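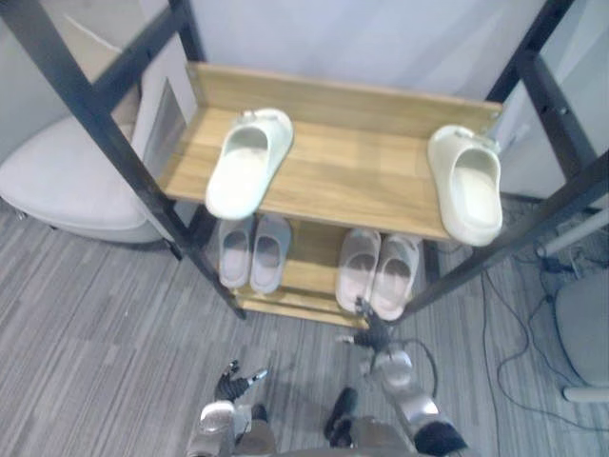
How to Teach a Robot to Tidy a Shoe Rack (and What to Expect When You Try)

Posted Mar 6, 2021

People ask me all the time whether robots can do chores yet, and my answer is always "which chore?" Vacuuming, sure. Laundry, don't hold your breath. Putting shoes away sits somewhere in the middle, and I've come to think it's the best beginner chore there is – if you have an arm, a hand with fingers, and a lot of patience.

I've done this with two setups now, a borrowed Pultard arm and the Meltach hand I use these days, and the steps below work for either. If you've never run a pick-and-place job before, do Aarti Rana's block stacking tutorial first and come back. I'll wait!

What you need

A low open rack, the kind with no doors. Slippers or slides in a few different colors. A humanoid or a two-arm rig that can reach down to shin height (check this before you buy anything, I sure didn't). And a free afternoon, or let's be real, a free weekend.

Step 1. Pick your shoes

Start with slides and house slippers. They hold their shape and there's nothing to dangle. Laces are a nightmare and I'd leave them alone until everything else works. Pale shoes on a pale shelf gave my old depth camera fits, so mix in something darker.

Step 2. Decide what "tidy" means

You know what a tidy rack looks like. The robot has no clue. Write it down in boring words: pairs together, toes to the back, nothing hanging over the front edge. Tarek Ashour talked me into adding a rule for the gap between shoes in a pair, and I grumbled, but he was right. A pair with a foot of bare wood in the middle technically passed my first version.

Step 3. Work on the reach before the grab

The top shelf is easy. The lower shelf is where you'll spend your time, with a board overhead and a neighbor shoe on each side. Bring the hand in low and from the front, and go slow for the last couple of inches. I set my speed to 8 percent in there and it still makes me nervous. 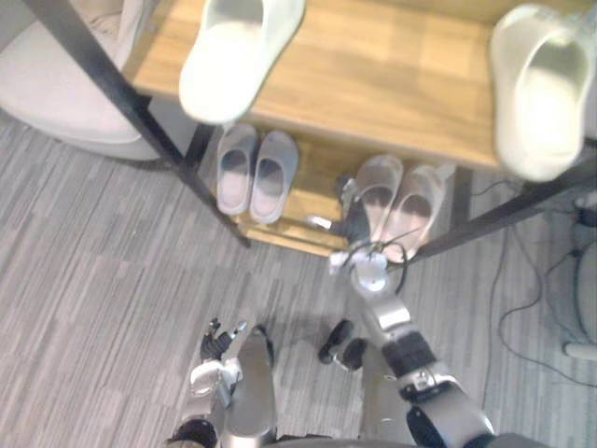

Step 4. Choose a grip and stick with it

Thumb inside the opening, fingers on the outside, pinch the upper. I tried grabbing across the heel for a whole week and kept shoving the shoe deeper under the shelf. Whatever you choose, use the same grip on every shoe, or your training runs will be a mess to sort out later.

Step 5. Record, and then record some more

I logged 500 demonstrations before the thing was any good at all, and ended up at 594. Change the starting positions as you go. Nudge a slipper sideways, turn one a little, swap the pairs. It's dull work, so put on a podcast.

Step 6. Look after the fingertips

Rubbery tips grip so much better than bare plastic, but they pick up every bit of lint and dust off the carpet. I wipe mine between sessions with a damp cloth. If you have a fabric cover over the hand, check that it isn't creeping down over the little finger – mine used to do that and I blamed the software for days.

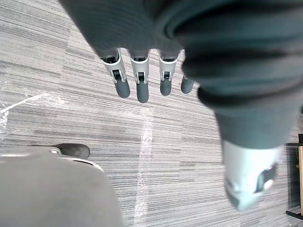 Fingertips clear of the cover, although the smallest one only just peeks out.

So, can it do the chore?

Kind of! On a good day my setup will sort a rack of slippers while I make coffee and drink it. I could do the same job in under a minute with one foot. But a year ago I couldn't get it to pick up a single slide, so I'm pretty happy. Next up is sneakers, probably in May, if I can get the Clidport controller to stop dropping its connection.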